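Keeping the games corner tidy

I've been playing long open-world games on the same old console for years now, and it has taught me a thing or two about dust (mostly that it loves a warm vent!). Every August, before the evenings draw in and I start another huge map, I pull everything out from the shelf and go round the vents with a soft, dry paintbrush. Unplug it all first, of course, and leave it 2 hours to cool if you've been playing.

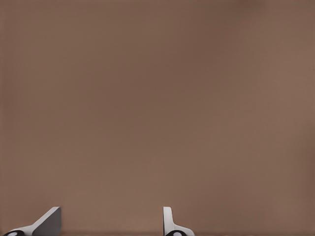 Controllers want a little more patience. I wipe mine with a barely damp cloth and run a wooden cocktail stick very gently along the seams, where the crumbs collect – biscuits and boss fights do seem to go together in our house.

For the cables, I label both ends with a scrap of masking tape, and my friend Kerstin Hägglund swears by old bread bag tags, so try those if you have a drawerful like I do.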